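4. Fitting the Inow roller blind

Tools: pencil, level, 3 mm drill bit.

1. Hold bracket up, mark both holes. Check level — then check again.
2. Drill, push in the plugs, screw brackets on. Hand tight only.
3. Click the pin end in first, then the chain end.
4. Pull down slowly 3 times. Rolls crooked? Take it off and re-roll by hand.

Note: Workley brackets have a diffrent pin, do not mix.

CAUTION: keep chain out of reach of children. Fit the saftey clip before first use.

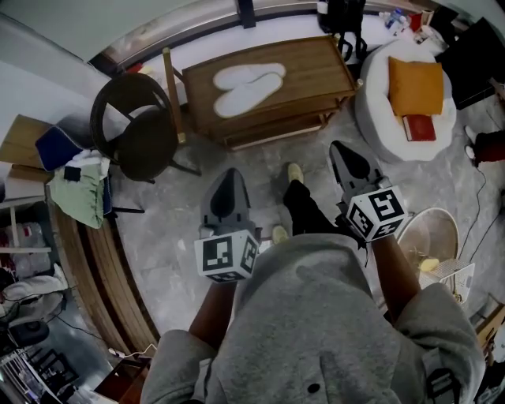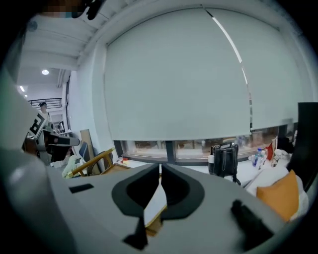 Second picture: two blinds side by side, lowered partway.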